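Projects > Perron workshop > Progress reports > May

The Perron gripper build is on schedule, and $802 of the grant has been spent. The largest single cost was $385 for the Meslow actuator. Both fingers are now on, held with Torx screws.

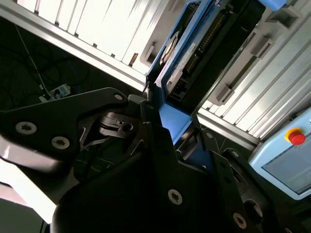 Reading time: 1 min

Wiring is the part still open. Cables are loose in the enclosure and will be tied down before the next powered run. The emergency stop is on the blue control panel, within reach of the operator's stool.

We logged 29 hours in the shop this month. Grip tests start Thursday with the Skateo test blocks, 15 cycles per block. I will send the results with the next report.

Maëlle Grewal

Contact | © Perron Workshop | Back to top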